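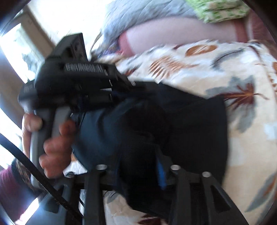 Dark fabric over a leaf-print blanket.

Skuvivgate Padded Headband for Youth Soccer
By Soliman
Item no. 3450

$40 each
Team packs of 15: see the order form

Let's start with what the Skuvivgate is. It's a soft foam headband for players ages 8 to 14, worn across the forehead and fastened at the back. It takes some of the sting out of a bumped forehead, an elbow or a badly judged goalpost. It will not prevent a concussion. No headband will, and if a salesperson tells you otherwise, you may ask them to head a few corner kicks and get back to you.

Parents still want one, coaches still get asked about them, and we would like the one you buy to fit.

What you get
One headband, one spare strap, and a fitting card short enough to read in a parking lot. The foam is in five separate panels so it bends around a real head — our first version was a single piece and made everybody look like they were wearing a mailbox.

Sizing
Small: 19 to 20 1/2 inches
Medium: 20 1/2 to 22 inches
Large: 22 to 23 1/2 inches
Measure just above the eyebrows. Between sizes, go down. Children do grow, but a loose headband slides over the eyes well before they get around to it.

Colors
Black, navy, and a green we call Field and our customers call Pickle.

Care
Hand wash in cool water with mild soap and lay flat. Keep it out of the dryer. The foam goes stiff in there and doesn't forgive you. Replace the headband if a panel is cracked or flattened, or if it has spent the winter at the bottom of a gym bag.

League rules
Most youth leagues allow soft headgear, but the referee has the last word and often several before that. Check with your league before ordering for the whole team.

If a player takes a knock
Take them out of the game, headband or no headband, and keep them out until a medical professional clears them. "He says he's fine" is what they all say.

Shipping and returns
Orders ship from our Noston warehouse in two business days. Unworn headbands can come back within 29 days for a refund. Worn ones are yours, with our compliments. Team orders for the fall season should reach us before October, when the Pickle usually runs out, to the surprise of our own sales department.

Goes with
Fenosov shin guards, youth sizes
Fenosov mesh ball bag
Spare straps, pack of two

Stock and prices updated Tue 20 July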